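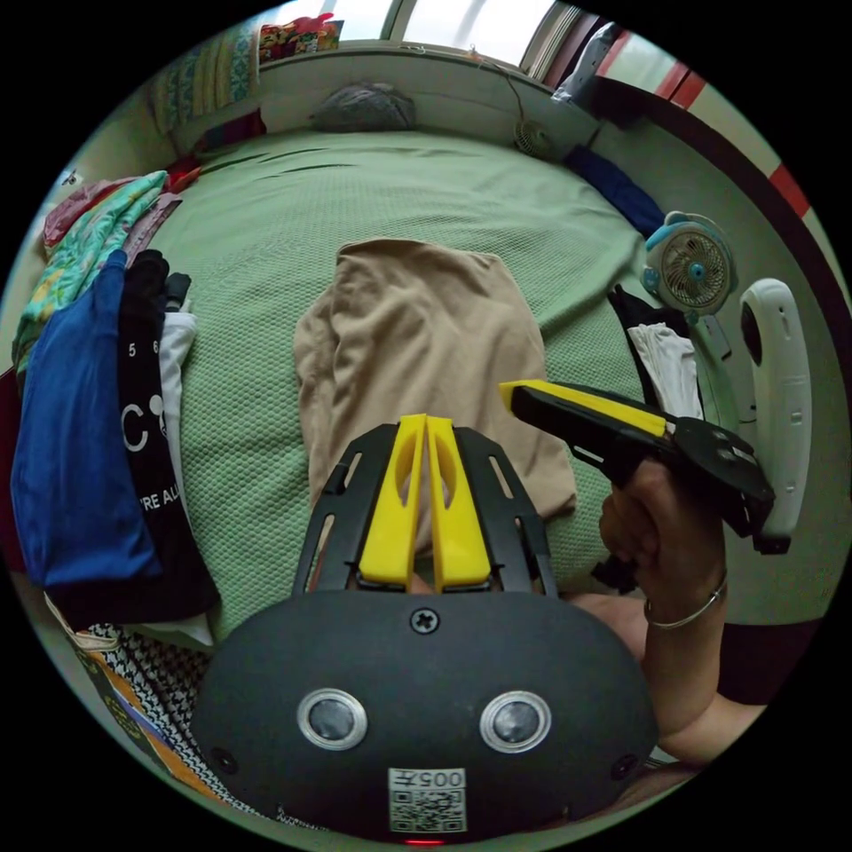

Omden have named Halvard Wikström as head coach for the second time in five years, and the club would like everyone to be excited about it. Supporters may want to wait. His last spell ended with nine defeats and a squad that had stopped running by April. The board's statement talks of a fresh start, though the plan looks as creased as a beige garment folded up on a pale green bed sheet, and the man in charge is the same one.

Wikström has signed a two-year deal and says he has learned from his time at Evoder. Perhaps he has. Evoder scored two goals in their final month under him – both from penalties.

Captain Trygve Torvik called the appointment "a good one for the group", which is what captains say. He did not answer when asked if he would be staying himself. Gisler are known to want him and have money to spend.

The club says funds will be found for a striker but would not give a figure. Omden open the season away to Clemard, where they have not won under any coach since going up.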